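Ticket clos : les sauvegardes de Truneo s'arrêtent en pleine nuit
Publié par Oğuzhan Güneş, décembre
4 commentaires | Partager

Bonjour à tous, et merci de votre patience, car ce ticket est resté ouvert bien plus longtemps que je ne l'aurais voulu ! Je remets tout à plat pour les collègues qui administrent aussi un serveur Truneo derrière la passerelle Kedent.

Le symptôme, d'abord : la sauvegarde nocturne démarrait normalement à 1 h 15, puis se figeait à 89 % sans le moindre message d'erreur (j'ai relu les journaux trois fois, café à la main).

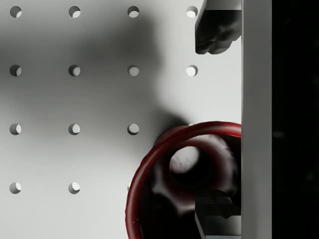
Panneau perforé blanc, rendu de synthèse.

Première piste, l'espace disque. Le volume Rullus était rempli à 80 %, pas de quoi bloquer, mais j'ai quand même purgé les vieilles archives. La nuit suivante, même arrêt au même endroit. J'ai ensuite relancé le travail à la main en début d'après-midi, et là, tout est passé en vingt minutes environ.
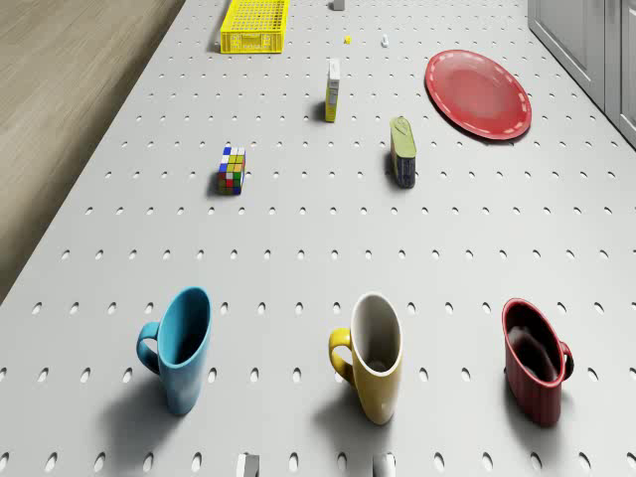 Dexter Dela Peña, que je remercie chaleureusement, m'a alors suggéré de découper la sauvegarde par dossier. Nous avons commencé par le plus gros dossier. Pour nous y retrouver, nous avons pris un fichier témoin, facile à reconnaître une fois restauré, et nous avons comparé les sommes de contrôle. Identiques ! Les données étaient donc saines, ce qui m'a drôlement soulagé.

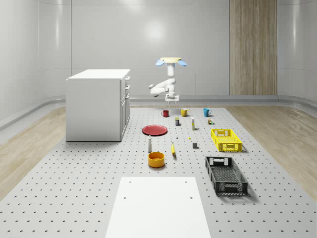

Bras robotisé blanc et tasse jaune, rendu de synthèse.

Restait le réseau. En fouillant dans la configuration de Kedent, Dexter a remarqué une règle nommée Policarpio, héritée de l'ancien serveur, qui coupait toute session inactive au bout de 50 secondes entre 1 h et 5 h du matin. Or Truneo se tait un bon moment quand il vérifie son index, juste avant la fin.

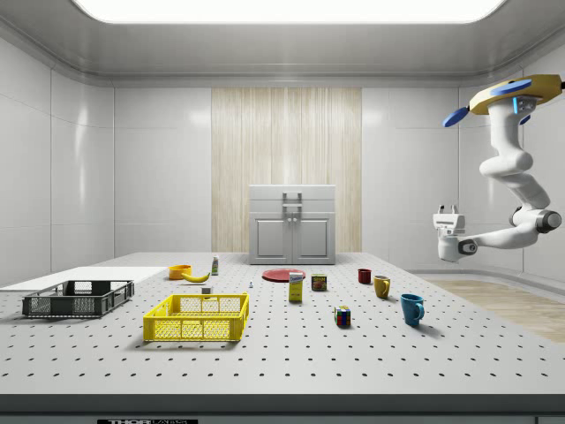 Nous avons désactivé la règle, activé le maintien de connexion côté Truneo et redémarré le service. Depuis, toutes les nuits se terminent proprement. Si vous rencontrez le même blocage, regardez d'abord vos délais d'inactivité, puis écrivez-moi sous ce ticket, je réponds volontiers.

Statut : résolu

Contact | Mentions légales | Haut de page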